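4.2 Where the cables end up

Most of our participants had opened a desktop computer before, and most of those admitted to closing it again fairly quickly. The manuals speak of drives, rails and connectors as if each lived at a tidy address of its own. Inside, the cables have other plans. Participants at the Sindwood repair evenings spent 19 minutes of a typical session moving leads out of the way in order to see the part they had come for, and a further two wondering which lead they had just moved.

Cowie's notion of "polite clutter" (parts that give way when pushed, then return) fits well here. Data cables are polite. Ribbon cables are less so, and tend to keep whatever fold they were last given. Plastic drive rails fared best in our interviews, largely on the strength of being blue – a colour people took to mean "you may touch this". Figure 2 gives the general idea.

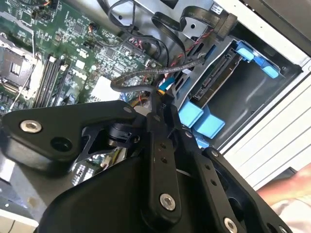

Figure 2. Drive cage and neighbouring motherboard in an open Dell desktop, with black SATA cables and light blue drive rails.

The rails drew praise even from participants who disliked everything else in the case. One asked whether the cables might be made blue as well.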